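Search this journal Go
Home Issues Authors Submit Contact

4. Findings: who decides after the founder

We sent the survey in May to 175 family-owned firms; 102 usable replies. Firms in textiles, food, and light manufacturing, mostly second generation. Names changed. Keltier is the oldest, Flavach the smallest.

4.1 Informal handover

Most common pattern by far. No written plan, the founder still signs the checks, the daughter or son runs the floor. At Keltier the handover date was moved 3 times. Respondents called this "normal". Siblings outside the business were told late, or by a cousin.
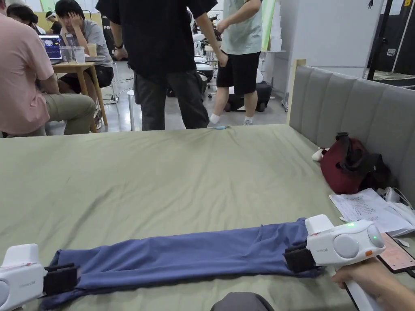 Figure 1. Cloth held at both ends with two hand-held grippers.

Informal handover went with lower reported conflict in the first year but more of it later, mainly over pay and dividends. Flavach is the exception, see the notes on non-working owners. Bepari (working paper) reports the same shape in a larger sample, 401 firms, though her measure of conflict is broader then ours.

Written agreements were rarer. Where they existed they covered shares, seldom jobs. Hutchins had one, signed, and two of the heirs had not read it. Lallumico rewrote theirs after a buyout offer fell through and added a clause on in-laws, which the interviewees disagreed about at length.
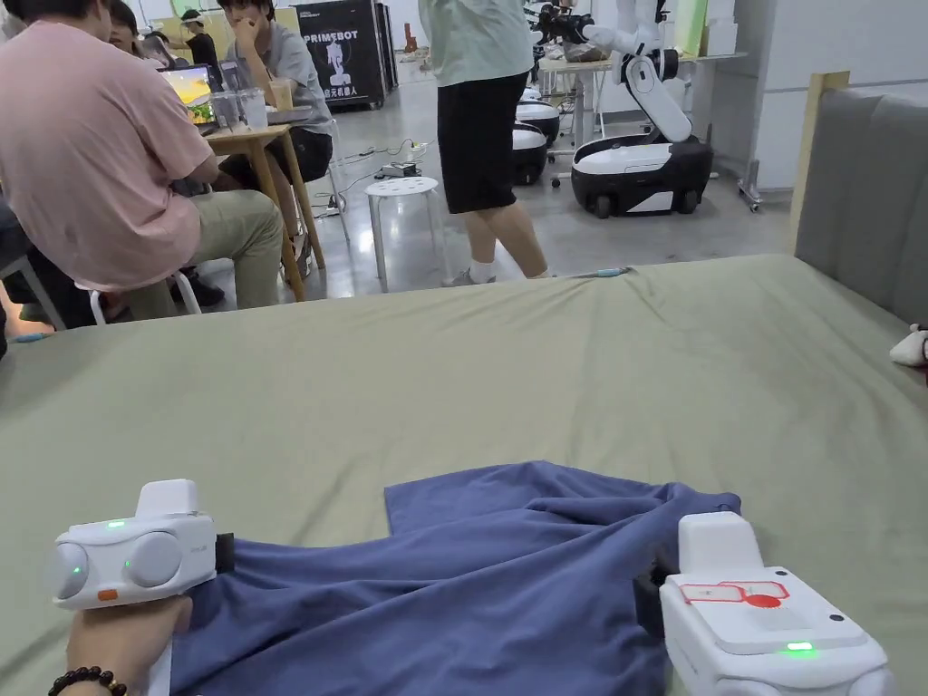 4.2 Limits

Self-report, one respondent per firm in most cases. Founders over-represented. No follow up yet on firms that were sold.

Correspondence: Afroza Bepari | Copyright the authors, November 2022 | Back to top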